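Filed under: Lab diary / Manipulation / Long reads
Last updated: November 2024

What a day! I'm writing this on the late bus with my notebook balanced on my bag, because if I leave it until morning I'll have tidied it up in my head and the good bits will be gone.

The short version: the pause trick works on dough. It works on dough!

I should put the longer version down properly. For most of the autumn we have been teaching the two arms by demonstration, the usual way, with one of us driving them through a job and the policy learning to copy. Our trouble all along has been soft things. Cups and boxes are fine, you pick them up and they are the same shape as they were before. Dough isn't. You squeeze it and now it's a different object, and everything the policy thought it knew about where the edge was has gone stale. Kvaran (our second policy, the one Vilho named after a fishing boat) would close its fingers, lose track, and then carry on very confidently with a plan for a lump that no longer existed.

Elsa's idea, back in May, was to make the thing stop and look. She didn't want it on a timer. She wanted the policy to learn for itself when it had become unsure, and to hold still for a moment at that point and take in a fresh view before choosing its next move. We do this as humans all the time. Watch anybody pressing pastry into a tin: press, look, press, look. I was keen from the start, Kauko was not, and he had fair reasons. A pause costs time, and a badly placed pause can be worse than none if you stop halfway through a pinch with the dough hanging.

So today was the comparison we'd been putting off. 76 trials, half with the pause switched on and half without, in shuffled order so that none of us could coddle our favourite. The dataset behind both versions is exactly the same, 578 demonstrations, most of them driven by Lucie, who has far steadier hands than I do. The task was simple to say and horrid to do: take a piece off the lump, carry it over to the foil tray, set it down and let go cleanly. The letting go is what has been eating us alive. Dough sticks to fingers. Who knew. (Every baker who ever lived, Orvokki says.)

I got in early and checked the calibration twice, had a coffee, checked it a third time. Noston, our recording software, decided it wanted an update first thing and I refused it. I'm never letting it update on a trial day again after what happened with the door-handle runs. 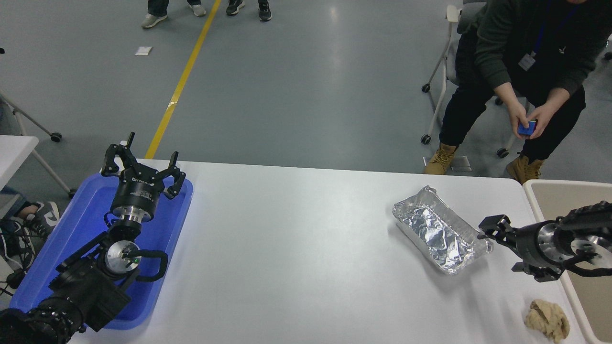

The scoring sheet was my job, and I'd spent far too long on it last week, arguing with myself over what a success is. In the end I settled on marks for four separate stages: reach, grasp, carry and release. A plain pass or fail would have hidden everything interesting. Two trials can both fail, and one of them never got near the dough while the other carried it beautifully and then couldn't put it down. I also gave the setup its own column. We have the two-fingered hand doing the work at the foil tray, and the three-fingered one on the other side in its blue tray, and I wanted it written down for each trial which hand was meant to be active, so that a twitch from the other one would be marked as a fault and not quietly forgiven. The foil turned out to need a column as well. It's crinkly and it throws the light all over the place, and I had a strong suspicion that some of our odd reaches over the past month came from reflections. Now I can check that against the scores, and I'm itching to do it.

Now the results. I did the sums three times, and then Lucie did them without looking at mine, and we agree. Without the pause the release stage was the same old misery. With the pause it passed in far more trials than I'd dared hope for, and the gain is nearly all in that one stage. Reach didn't change. Carry barely changed. That's what makes me so happy! If everything had crept up together I'd have worried we had a leak somewhere, or that we'd been kinder in the second half of the session. But the improvement sits just where Elsa said it would, at the moment when the dough has changed shape and the old picture of it is out of date.

And the pauses themselves are lovely to look at on the plots. They bunch up. There's a cluster straight after first contact and a bigger one just before the fingers open, and then almost nothing anywhere else. We never told it to do that. There is no line in the code saying "be careful when letting go". It found the careful bits by itself out of Lucie's driving, and when we played her demonstrations back next to it, she slows down in the same places. She had no idea she did that. She went a bit pink.

Kauko came round, sort of. His worry about stopping mid-pinch did come true in a few trials, and I've written those up in full so we can't brush them off. He thinks the cure is to let the policy keep a light hold during a pause instead of freezing the fingers dead, and I think he's right. The average pause adds less time than he'd feared. He read the number, said "hm", and asked me for the file, and from Kauko that is a parade.

Things that went wrong, for fairness:

One whole block of 10 had to be thrown out and run again, as I'd left the lights in the wrong setting. My fault entirely. I felt sick for a minute and then we just got on with it.

The dough dries. By the end of a block it's a noticeably different material from the start, and shuffling the order only half deals with that. Orvokki wants us to weigh and cover it between trials. I want to try a batch with oil in.

Release still fails more than I'd like when the piece is very small. I don't understand this yet. My guess is that the fingers hide it from view, so stopping to look does no good, there being nothing to see. If that's so, a camera at the wrist ought to fix it, and we could test that before the break.

Vilho rang from Jundidport in the evening, where he's been talking to the Honach people about borrowing bench time, and I more or less shouted the results down the phone at him. He asked very calmly whether we had tried it on anything that wasn't dough. No, Vilho, we have not! But he has a point. Wet cloth would be a good one. So would a bag of rice, or slices of something soft. I'd like one material that changes shape and springs back, to see whether the pauses thin out when there's less to be surprised by.

My stop is next. Tomorrow: copy the sheets to the shared drive, label the thrown-out block so it can't sneak into the averages, ask Elsa about the wrist camera mount, buy more flour. And 48 of the plots still need their axes fixing, which I promised Lucie I would do and will now do with a glad heart.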